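The green tick was lying to us

I've had a go at writing this three times and kept getting cross, so apologies if it still reads a bit hot. We run a small test bench at Surness where a robot arm handles network cables around a rack. Pick one up, carry it over, plug it in, let go. It's dull work and I'm very fond of it. In October it went wrong in a way that I think deserves more fuss than it got.

The arm uses control software called Bovier, and Bovier has one idea of success: the fingers close, they stop before they meet, so there must be something between them. Green tick. Off it goes. On run 23 the fingers stopped early, the tick came up, and the arm travelled across to the switch with a cable that had slid sideways in the pads. It then pushed. It pushed with all the confidence of somebody who has been told everything is fine, and it carried on pushing until I hit the stop button. One bent port latch, one ruined connector, and my hand a good deal nearer to the arm than it ought to have been (I'd leaned in to look -- my fault, and I'll come back to that).

The log was lovely. I read all 1542 lines of it over a cup of tea and there wasn't a single warning in there.

My complaint is with that tick. A motor stopping early tells you the motor stopped early. It might have a cable. It might have a cable by the last few millimetres, or a bit of packaging, or two cables. Calling all of that "grasp confirmed" is a claim the machine has no right to make, and once it's written in green on a screen, people believe it. I believed it! That's why I was leaning in. I'd have kept my distance from a machine that said "fingers stopped, contents unknown".

The answer I got from Mondonley, who look after the software, was that we could fit a camera check as an extra. We have since done it, and it's good. It adds a pause before every insertion and throws out grips I would have happily passed myself. But I don't see why checking should be the extra and guessing the standard. You wouldn't buy a ladder with the rungs as an upgrade.

The usual reply is speed. Without the check we managed 146 insertions in a session, and with it we do fewer, and yes, that's annoying if you sell the thing by the hour. I'd still take the slower day. There's a force limit on the push now as well, set far lower than it was, and a strip of tape on the floor that I stand behind like a good boy.

So that's what I'd ask for: plain words on the screen, and a low limit on the push from the day the thing is unpacked. Ha, our other bench, has gone the same way, with a lot of grumbling.

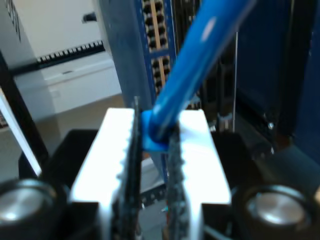
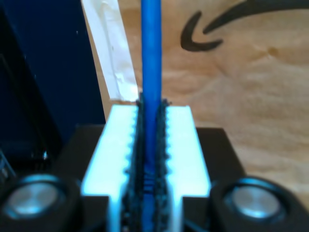
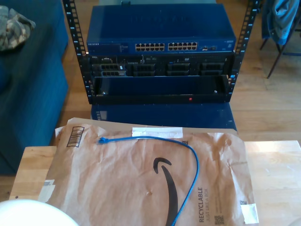
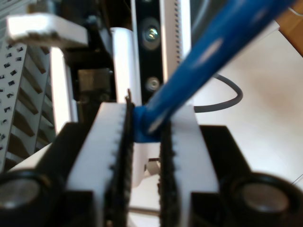
The gripper holding its blue load (first, second and fourth) and the rack with its Netgear switch (third).

Posted 16 October 2025

3 comments

cablemonkey: We had the same with cardboard boxes. It "confirmed" a flap. Carried the flap very carefully to the pallet.

old_fitter: You skipped over the leaning in. Screen or no screen, you don't put your hand near a live arm.

Author reply: Quite right, and I've had that said to me in person too.

Contact | Copyright the author | Back to top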